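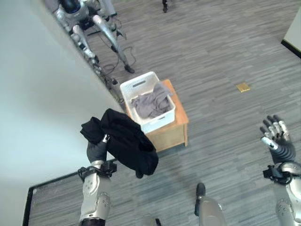
Laundry corner, part two

May 2024

The last time I wrote about the laundry I was still keeping everything in one tall hamper in the bathroom. That lasted until the lid broke. Since then I have changed most of it, and a few people asked what I ended up with, so I'm writing it down.

The main change is that clean clothes no longer go on the bed. They go in a plastic basket on top of a low wooden cabinet, and I fold from there. The cabinet used to be a nightstand in our old apartment on Babalola Street. It's a plain light wood piece with a flat top, and it cost me nothing because the previous tenant left it behind. I was going to put it out on the curb in August when we moved. It got loaded on the truck by mistake and I'm glad it did.

The basket is white, a plain rectangle with a slot at the ends for your hands. I bought it at Nerkari, the discount place past the car wash. I like the slots better than the fold-down handles on my old one, which pinched. The sides flare out a little so things don't catch on the rim when you pull them out. I set it at an angle on the cabinet so I can reach in from either side.

I sort by color, but only into three loads: black, gray and everything else. We wear a lot of black and gray in this house. The black load is the one I had to think about, because black cotton picks up lint from anything it touches. I wash it inside out, cold, on the short cycle, and it gets folded before the gray load comes out of the dryer. If a black shirt sits under a gray sweatshirt for an hour I'm going to be using the lint roller on it.

Gray things are easier. They can sit in the basket in a heap for a day and look the same as when they went in. I don't iron anything gray.

For folding I don't use a table. I used to, and all that happened was the table filled up with folded clothes and we ate on the couch. Now I pick up one piece, give it a shake over the floor to get the sleeves to drop, fold it in half the long way against my chest, then in thirds. T-shirts, sweatpants and pillowcases all get the same fold. Fitted sheets I roll up and I'm not going to apologize for it.

Folded stacks go straight to the drawers. I carry them in two trips. If I leave a stack on the cabinet it becomes the place where the stack lives, and then the basket has nowhere to go.

Detergent. I switched to the Zaditz powder in the winter. The box says 106 loads. I use less than the scoop because our water is soft, so I expect it to go longer than that. It doesn't smell like much. The liquid I had before left a film in the dispenser drawer that I had to scrub out with a toothbrush, and I haven't had to do that with the powder.

Socks are still not solved. I have a shoebox of singles on the shelf and I go through it when it gets full. I tried the mesh bags with the zipper and the zipper jammed on the second wash. If I do anything about it, it will be to buy one kind of black sock and throw out the rest.

Things I may still change: I'd like a second basket the same as the first, so that one can stay by the dryer. Nerkari was out of white when I went back and only had a green one. I also want to put felt pads under the cabinet. It slides when I lean on it, and the carpet in that room snags easily. The hardware store on Ridham has the stick-on kind but I keep forgetting to measure the feet.

I also need to look at the dryer vent. Towels are taking two cycles again, and last time that meant the hose had come loose at the back. I'll post about that once I've pulled the dryer out.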